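Night walk of outside areas, Kandpal depot, Jan 31, 2018
Checked by: Abhishek Dhillon

- [x] **Gate and lock.** Closes well. The hinge makes noise, please put grease.
- [x] **Fire extinguishers, store 2.** Seals are in place, tags are readable.
- [ ] **Access road.** Surface has cracks and old patches. I ask for repair before March.

The road is used also by drivers of Hirnier, so I will send them the same comment. They should drive slowly until the repair is made.
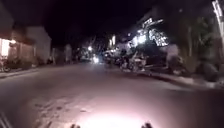
For the drain covers I have only one remark. Cover 158 moves when I step on it, and it needs a new frame.

- [ ] **Drain covers.** See remark.
- [x] **First aid box.** Complete. Eye wash is good for one more year.
- [ ] **Emergency phone.** Label shows the old extension. Correct one is 414.

Open points are entered in Skedby under my name.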